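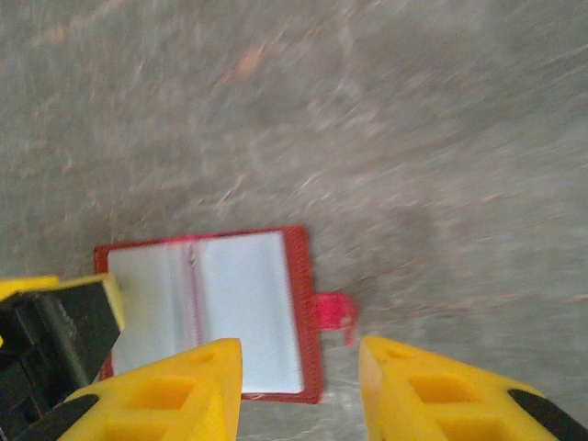 Vol. 8, p. 42

Print this page | E-mail this page

Wear and Repair of Small Folding Covers
Student project report, Bezerra Materials Workshop

1. Purpose

The project looked at how small folding covers fail in daily use and whether a simple repair can extend their life. A folding cover here means any flat case that opens like a booklet around a central fold, with a panel or pocket on each side. Covers of this kind hold cards, passes, tickets and folded papers. They are cheap to replace, and most are thrown away with only one part damaged.

The open cover at the head of this report has the general layout we studied: a red outer cover showing as a border, two pale panels side by side, and a fold between them. It also has a tab projecting from the right border. Not every cover in the study had a tab, and we treated tabs as a separate feature.

2. Materials

We used two groups of covers. The first came from the lost property shelf at the Clalla building and had unknown histories. The second was bought new from Gustton, a local stationery shop, so that we had a known starting point. All had a flexible outer layer and clear or pale inner pockets. Sizes varied slightly within the used group.

Repair supplies were waxed thread, a flexible contact adhesive, and strips of thin cloth tape. The adhesive was Nustarach, which the workshop keeps in stock.

3. Method

Each used cover was opened flat on a bench and checked in the same order: outer border, corners, fold, pockets, tab if present. Damage was marked on a paper outline of the cover. We did not score damage by severity. An early attempt at a severity scale gave different results depending on who was holding the cover, and it was dropped.

The new covers were then opened and closed by hand through 1275 full cycles each. One cycle was flat open to fully closed and back. The work was split into sessions during April and May. Covers rested closed between sessions with no weight on them.

After cycling, half of the new covers were repaired along the fold with cloth tape and adhesive. The rest were left alone. Both halves were cycled again until the fold split or the session time ran out.

4. Results

The fold was the first point of failure in the used group. Splits usually began at the top or bottom end of the fold, where the inner layer meets the outer border, and moved inward. Damage in the middle of the fold was rare.

Corners came second. Rounded corners wore evenly and stayed closed. Square corners caught on things and opened at the seam. Pockets were mostly sound, although several had gone cloudy.

Tabs behaved better than expected. Where a tab was a continuation of the cover material it showed surface wear only. Where it had been glued on as a separate piece, it tended to lift at the inside edge.

Taped folds outlasted untaped ones in every pair. The drawback is stiffness - a taped cover does not lie flat without a hand on it, and one side lifts. Thinner tape reduced this but was harder to place straight.

5. Limits

Hand cycling is uneven. Speed and grip changed between people and between sessions, and we have no record of either. Room temperature was not controlled. The used covers may also have been handled in ways that do not match normal use, including being sat on or washed.

6. Further work

A stitched repair was planned and the thread was bought, but only two trial pieces were finished. Both held. They were too few to report as a result. The next group should start with stitching and use one size of cover throughout.

Contact the workshop | Copyright Bezerra Materials Workshop | Back to top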